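# Did the Robot Really Learn?

People at the Ellov lab in Tilville say their robot Bratu learned to put a block in a basket by copying humans. Should we believe them? Let's ask some nosy questions first.

To teach Bratu, people steered its arms through the job 240 times. A computer program looked for patterns in all those tries. Then Bratu had to work alone — no steering allowed.

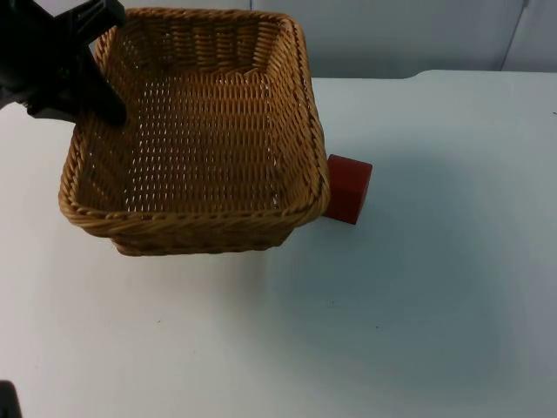 ## What does "it works" mean?

A red block touching the outside of a basket is close. Close doesn't count! The block has to end up inside.

The lab gave Bratu 50 turns, and it got almost 20 right. The report calls this "promising." Your teacher might pick another word.

## What would a fair test look like?

Every turn used the same block and the same white table. Maybe Bratu learned about blocks. Maybe it only learned one set of moves — like a kid who memorizes the answers to last week's spelling test.

A second lab, Kurkeo, plans to try the same method in September with new objects and 800 practice tries. If Bratu's score goes up, we'll still want to know which objects it dropped.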